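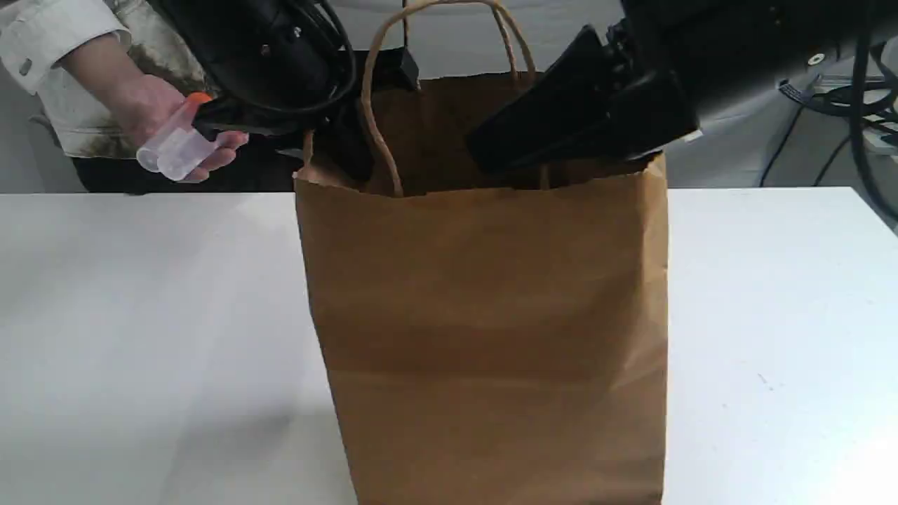

Station 2 maintenance notes, 1/8
Took over upkeep on the two-arm bagging station at Jurbridge in November. People keep asking what the routine is, so I'm putting it in a thread. Two black arms, one white table, paper bags with twisted handles. Small items go in the bag.

2/8
Start with power off at the wall. Wait for the fans to stop. Then move each arm by hand through its full range, slowly. You're feeling for grit or a notchy spot in a joint. If a joint feels different from the same joint on the other arm, write it down with the joint number. Don't try to fix it yet.

3/8
Cables next. The bundles hang in loops behind the arms and the loops need to stay loose. Too short and the connector takes the pull when the arm reaches down into a bag. Too long and they catch on the table edge. I hang them so the lowest point of the loop stays clear with the arm at full reach, then put one wrap of Velcro at the bracket. No zip ties. I found two on the left arm when I started and one had bitten into the jacket.

4/8
Gripper fingers. Wipe both sides with a lint-free cloth and a little isopropyl. Kraft paper leaves a fine dust that you don't notice until a bottle slides out. Close the fingers on a strip of paper and pull. It should hold evenly at the tips and at the base. If it only holds at the base, the finger screws need another look. We check them every 200 hours and change the pads at 1000, or sooner if they look shiny.

Spare pads come from Virkimard, same part for both arms. Order early. The last box took most of a month.

5/8
Power up and home the arms with the table clear. Then the hand-over test, which needs a second person. One of you holds a small plastic bottle on its side against the gripper, the other has a hand on the stop button. Command the close, let go of the bottle, lift a little, hold for a slow count of eight. Do the left arm first, then the right.

Keep your fingers under the bottle and away from the closing side. Sleeves buttoned.

6/8
Wrist camera check. Wipe the lens, then tip the wrist until the camera looks up at the ceiling and pull up the live view. Ours is a good target: white, with dark vent slats, a couple of red tags hanging off them, and small round downlights. I look for three things. Are the slats sharp once the wrist stops moving? Do both fingers come up from the bottom where they should? Is there a smear around the bright lights?

If the fingers have shifted in the view since the last check, the camera mount has slipped. Loosen, reseat, tighten, redo the calibration. Moving the crop in software to hide it will cost you a day later on. I did that at Zatdale and every pick was off to one side. 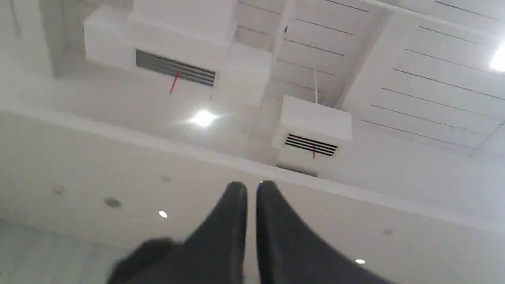 7/8
Bag position. We have no fixture for the bag, so placement matters. Open it all the way, push the corners out, stand it square to the table edge between the two arms. Then run the dry cycle: both grippers go down to the mouth, open, close, come back up. Watch the handle. If a finger hooks it, the bag goes over. Our entry height is set 175 mm above the table for the tall bags. The short ones from Llanos need their own program, so check the name on the screen before you press start.

8/8
Write it all in the log, including the boring entries. Hours, pad condition, any joint that felt off, whether the camera was reseated. The whole thing takes me a bit under an hour with a helper for the bottle test.

Still on my list: a proper bracket for the right-hand cable bundle and a second set of finger screws. If you've found a threadlocker that holds on these and still comes apart with a hand driver, reply with which one.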